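讲稿备注 雨季前排水沟清淤,小型机械怎么配
9/5/25 内部分享,Tươi Tôn 讲,控制在半小时内

开场别寒暄太久。先问一句:在座谁去年八月在 Vaughan 那条支沟干过活?举手的留意一下,后面讲到坡脚那段要请他们补充。

先讲背景。支沟全长 3833 米,沟底窄,大挖机进不去,履带一上堤肩就压塌。以前靠人工掏,掏到第二场雨就停。去年换成 3 台小机子:一台小挖,一台滑移装载机,一台履带运输车。重点讲搭配,型号少讲,型号大家回去自己查。

顺序很重要(这里放慢)。小挖先走,站堤顶往下够,淤泥甩到内侧平台。滑移跟在后面收料,别跟太近,甩臂半径留出来。运输车最后。第一天我们反着来的,运输车先进去,堵在中间,掉不了头,白等一上午。讲这个,大家爱听。

含水高的淤泥别急着装。堆一夜,沥一沥再运。直接装车斗里晃,一路漏,村道上全是,第二天还得派人去冲。Didico 那边的村民意见很大,这个要老实说。
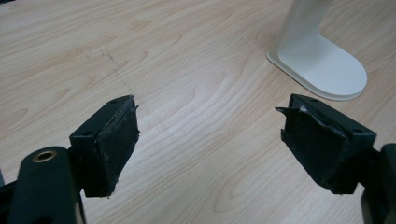
铲斗问题。平口斗收底干净,带齿的好下去但是把沟底刮花,后面冲刷更厉害。我们的做法:硬底换齿斗,剩最后一层换回平口。换斗慢不慢?慢。快换接头值得装,装之前量好销距,别信目录。

履带还是轮胎。有人肯定问。湿地履带,硬路轮胎,废话一句,但真到现场两种地都有。Vaughan 那段我们用的轮胎加铺板,板子不够就来回倒,倒板子的人最累。下次多备板子,备板子,备板子。

油耗这块不展开,数据没整理完。问到就说下个月发群里。

安全,必须讲完再休息:
堤肩每隔一段插小旗,离边 200 厘米以内不许停机。
滑移载满的时候斗放低,上坡重的一头朝坡上。满斗重头在前,空斗重头在后,很多人搞反。
沟里有人的时侯,上面的机子一律熄火。没有例外。
下雨超过一小时,全部撤到高处,第二天早上先看裂缝再开机。

坡脚那段,请去年的人讲两句。提示:渗水点是怎么发现的,为什么先回填粘土再夯,分几层。他们要是讲长了就打断,时间不够。

回填补一句,粘土太干夯不实,太湿弹簧土,手里攥一把成团、落地能散,差不多就行。别图快一次填厚。小夯机进不去的角落用人工,别省。

租还是买(如果有时间)。去年租 Gerkix 的,租期 14 天,下雨停工那几天也照算钱,合同里没写清。今年签之前把停工条款加进去,还有拖车费谁出。买的话,一年用不到几回,放着电瓶先坏。我个人倾向几个村合着租,排好先后,上游先还是下游先要吵,我建议下游先清,出口通了上面才好走水。

保养,一页带过。收工当天冲履带,泥干了第二天张紧轮卡死。黄油打足。空滤每天拍,清淤灰不大但是堤顶路灰大。散热器里的草要掏,去年高温报警两回都是草。

提问环节预备:
问能不能用无人机测方量——能,我们没试过,别装懂。
问淤泥能不能还田——先化验,靠近养殖场那段不行。
问操作手哪里找——找会后留联系方式,统一安排培训。

结束前提醒签到表,还有把投影线还给隔壁。

最近内容
小型滑移装载机冬季存放要点
堤顶便道铺板怎么算数量
快换接头销距测量记录表
八月支沟巡查情况汇总
履带运输车常见卡滞处理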